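Lists > Shop Automation > Teaching and Teleop > Thread

Index - Previous - Next - By thread - By author - Search

This site uses cookies to remember your reading preferences. OK / Settings

Subject: Re: Pomen package, demos by remote control

On Thursday you wrote:

> We sat through the Cirent pitch again and I came away more positive
> than I expected. The idea is that one of our own people drives the
> two arms through the job by remote control, 49 times, and the
> software learns it from that. No programming. They say table
> clearing is the easy case and kitting parts is the same thing with
> different objects. I know you had doubts last time. Can you say
> what they were, so we can put them to the vendor before we sign up
> for a trial?

Sure. I'll try to keep it short, and I'm not against the trial as such. I've used the remote rig at Indumach and it's a decent piece of gear. You get the feel of it in an afternoon. My trouble is with the jump from "a person can drive this" to "it will do the job after the person leaves."

Start with the 49. Where does that number come from? When I asked, I got a story about a different customer with a different part. At Indumach we recorded 36 runs of one simple pick, threw out 23 of them, and argued over the rest. Most of the ones we threw out had ended fine, with the part where it belonged. They were bad because the driver hesitated, or backed off and came in again, or bumped the table on the way. If you feed all that in, you are asking the software to guess which parts you meant. Ask Cirent what they throw out, and who decides.
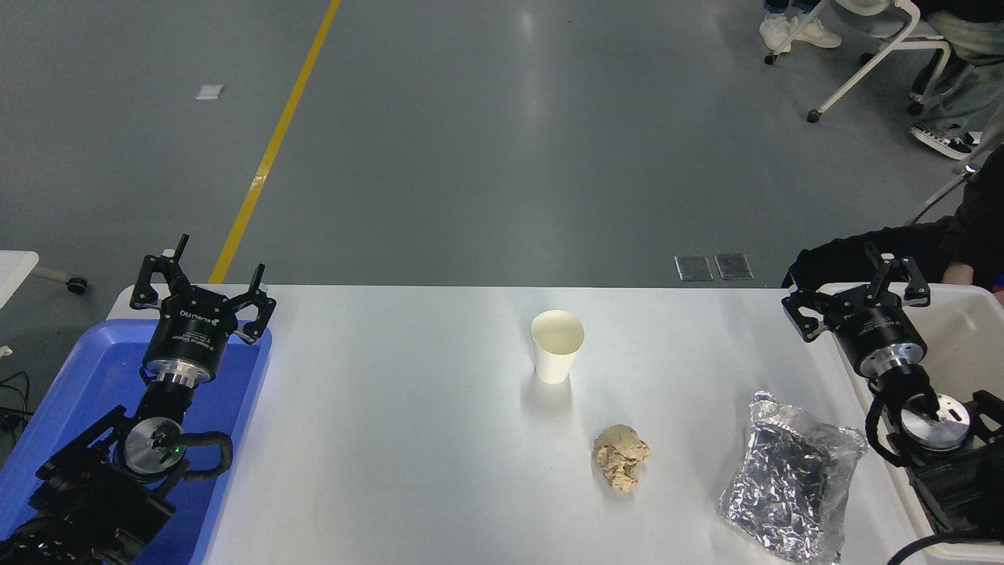
Trash is a fair place to begin, and I'll give them that much. It costs nothing to crush it and you never run out. But look at how different even a small amount of it is. The white paper cup stands upright and has a clear shape, so you can come at it from the side and close. The tan wad is a lump with no good side. The foil bag is a third problem altogether, all wrinkles and shine, and it sits well over toward the right arm. I'd want to know how the driver goes after that one, and whether two drivers would do it the same way. My bet is they wouldn't, and then you have two answers to the same question in your recordings.

The second thing is layout. A person on the controls fixes things without noticing. If the cup is a little off, you steer a little. You don't write it down, and afterward you swear you did the same thing every time. So before we pay for anything I'd like to see the objects moved between runs on purpose, by somebody who isn't trying to help. Swap the cup for another cup. Turn the bag over. Move the bin. If they only show us the one arrangement, we've learned that it can do the one arrangement.
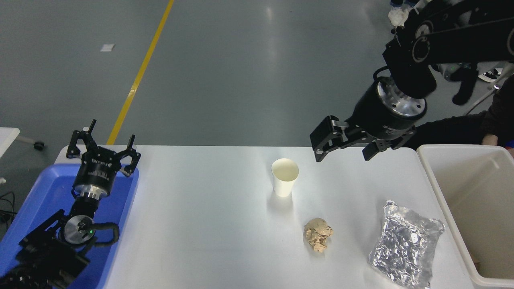
Right arm out over the far side of the table, left gripper open and pointing up.

Which brings me to two arms. The quote has us paying for both, and I can't find a place in our job that needs the second one. Folding, yes. Holding a bag open while something goes in, yes. Putting loose items in a bin with one hand while the other hand waits is a lot of money for waiting. It also makes life harder for the driver, who has to keep the idle arm clear and will sooner or later forget. Could they price it with one arm and let us add the other later? I asked and was told the package "works best as a pair." Maybe so. I'd like to hear why from somebody who has run it.

Third, the people. A person standing by the bin during a recording is normal, we did it too. But then I want to hear what the plan is for our floor, where folks walk past all day. Does it stop? Does it carry on and hope? The Ravn cell we looked at had a clear answer, dull as it was, and I never got one from Pomen.

Last, they keep bringing up 2824 recorded runs "across all sites." I have no idea what that means for us. Other tables, other grippers, other junk. If those runs help with our parts, show us the same task trained with them and without them. That's a test they could do before they ever come out here.

So, my list for the vendor: how many runs get thrown out and why, a demo with things moved around, a one-arm price, what happens when someone walks up, and that comparison. If they answer three of the five in plain words I'll stop grumbling and help set up the table.

Has anyone else on the list had one of these running past the trial stage? I mean with the driver gone home. I'd take a bad report over no report.

Previous - Next - Reply to list - Unsubscribe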